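Notebook, canvas waxing / reproofing
January 12, 2018

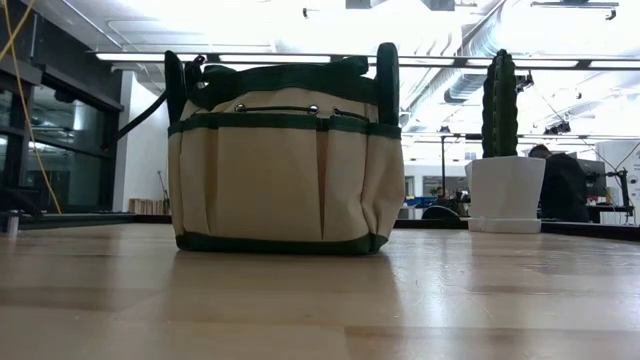 Picking up where I left off in August. Still trying to get a wax mix that stays put on cotton duck and doesnt go white at the folds. The August batch (mostly paraffin, bit of linseed) cracked on every crease once the shop got cold. Hortensia had a strip of it by the back door and it looked like chalk lines on a blackboard.

New mix today, by weight:
beeswax 30
paraffin 20
pine tar 10
the rest linseed, boiled kind from Valderrama

Melted in the double pot, low. Beeswax first, then paraffin, oil last. Pine tar went in off the heat. Smell is strong, opened both windows, then had to shut one again as the pot was cooling too fast and skinning over. Kept stirring. Poured into the old muffin tin, pucks popped out fine after an hour on the sill.

Swatches: all from the same roll of Edia duck, the undyed. Washed and dried first this time (did NOT do this in August, the sizing probably kept the wax sitting on top. Would explain a lot).

A - rubbed on cold, heat gun after
B - brushed on melted, heat gun after
C - brushed on melted, into the warm oven, 20 min
D - plain, no wax

A took forever and my wrist hurts. Coverage patchy until the gun went over it, then it evened out nicely. Color went a shade darker, kind of toast. B soaked in quick but too much of it, back of the cloth is tacky. C is the best of the lot by feel. Wax all the way through, no shine, still bends. Slight brown edge where it touched the rack, put paper under next time.

Water test: cupped each one over a jar, poured in cold water, left it over lunch.
A - beads, small damp spot underneath by the end
B - dry underneath
C - dry underneath
D - went straight through, as you'd expect

Fold test, overnight in the freezer, have to wait on that. Write up tomorrow.

Chalerm Khamphan stopped in and says skip the paraffin altogether and go up on the beeswax. He used Zetton bars for years and says the stiff feel is all paraffin. Maybe. But straight beeswax was sticky as anything when I tried it on the apron, picked up every thread and hair in the building. Could do a half step, 10 paraffin instead of 20, and see. Will need more beeswax, down to one block.

Thread question still open. Seams leak before the cloth does, every time. Poly thread doesnt swell so the needle holes stay open. Cotton thread swells but rots. Hortensia Arboleda wants to try running a puck along the seam by hand after the whole piece is done, then a quick pass with the gun, held back a good bit so the poly doesnt melt. Sewed up two scraps for her, flat felled, one each thread. She can do them whenever.

Hardware note: keep wax off anything brass if it matters how it looks. The linseed left a green-ish film on the test grommet from August. Wiped off with mineral spirits but came back. Might be the tar, that was a different can though. Not chasing it now.

Oily rags: laid flat outside on the rail, NOT in the bin. Please. Found a wad in the bin again this morning.

Also Evulis sent the wrong brushes, natural bristle was what I asked for, these are nylon and curl up in the hot wax. Sending back. Used the old paint brush for B and C, lost a few hairs in C.

To do
freezer folds A to C
half paraffin batch
order beeswax
seam scraps to Hortensia
label the tin!! somebody is going to bake in it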